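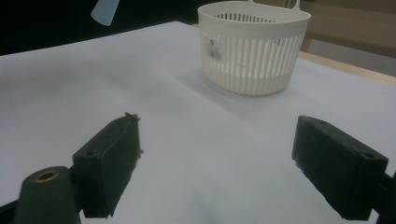

Dark green fingers, white basket, nothing picked up yet.

I've been using the Kvam hand-held gripper at work since June, and enough people have asked me about it that I'm putting it all in one place. Short version: I like it a lot more than I expected to, my wrist likes it a little less, and the way our shop brought it in had some bumps that have nothing to do with the tool.

Some background. I pack orders for Brumcombe, which sells housewares online. Baskets, bins, colanders, drawer dividers, that kind of thing. The company is getting ready to put arms on part of the packing line, and before that happens the arms have to learn what we do. So a few of us packers spend part of each shift doing the job with the gripper in hand while it records. You squeeze, the fingers close, you move the thing where it goes. Then you do it again. And again!

OK, the tool. The fingers are the best part. They're chunky green blocks with flat inner faces, and they open nice and wide, so you're not threading a needle every time you reach for something. Baskets with slotted sides were what I was most worried about and they became my favorite, because you can take them by the rim or the handle and they just come along. Flat stuff is another story. A folded dish towel lying on the table took me 13 tries on my first day (I was counting by then, out of spite) and I still bunch it up first with a nudge from one finger, which I'm told is fine as long as I do it the same way each time.

The finish is so-so. One of my fingers has a little burr up near the tip, the sort of thing you could take off with a nail file in ten seconds, and for the money I'd have liked somebody to do that before it left the building. On the plus side it's put together with ordinary screws and brass threaded inserts, so swapping a finger takes me 7 minutes with one hex key and no swearing. We've done it twice.

Comfort. It's front-heavy. Not terrible for the first half hour, but by the end of an hour I feel it in the outside of my forearm, and I'm a person who lifts boxes for a living. Smaller hands have it worse. The trigger is stiff and there's only one grip size, so two of the women on my shift wrap the handle in tennis tape, which helps. I'd love a strap or a counterweight on the next version. We settled on 11 minutes on, then a switch to regular packing, and since we started doing that I haven't gone home sore.

We work over a plain white sheet laid on a wooden table, and I'd recommend that to any shop trying this. Dark fingers show up great against it and you can see your own shadows, so you know when you're leaning in too far. White baskets on a white sheet are a bit of a squint late in the day, though. I asked for a gray sheet as well and was told it's on the list.

Now the part my friends really want to hear, which is whether I'm training my own replacement. I asked that at the first meeting, pretty loudly. What we were told is that the arms will take the single-item orders, the boring ones, and that packers move to mixed boxes and checking. Recording time pays a bit extra per hour, and we have that in writing, which I'd insist on if you're ever handed one of these. What we don't have in writing is what happens to the seasonal jobs. My guess is fewer of them, and I don't feel great about that. I got in the door here as seasonal help myself.

Day to day, the change is smaller than I figured and kind of odd. I notice my own hands now. I never thought about how I pick up a basket, and now I have opinions! We argue at lunch about rim versus handle. A good shift is 155 clean recordings from me, and there's a board with everyone's totals on it that I would happily throw in the dumpster, because people rush and then the recordings have to be redone.

I did get to try the Benthorpe version for an afternoon. Lighter, much nicer trigger, but the fingers are skinny and I dropped more with it. If Benthorpe put the Kvam fingers on their handle I'd switch tomorrow.

Four stars out of five for the gripper. Three for the handle by itself. Buy spare fingers with it, and get the tennis tape while you're at it.

Posted July 18, 2025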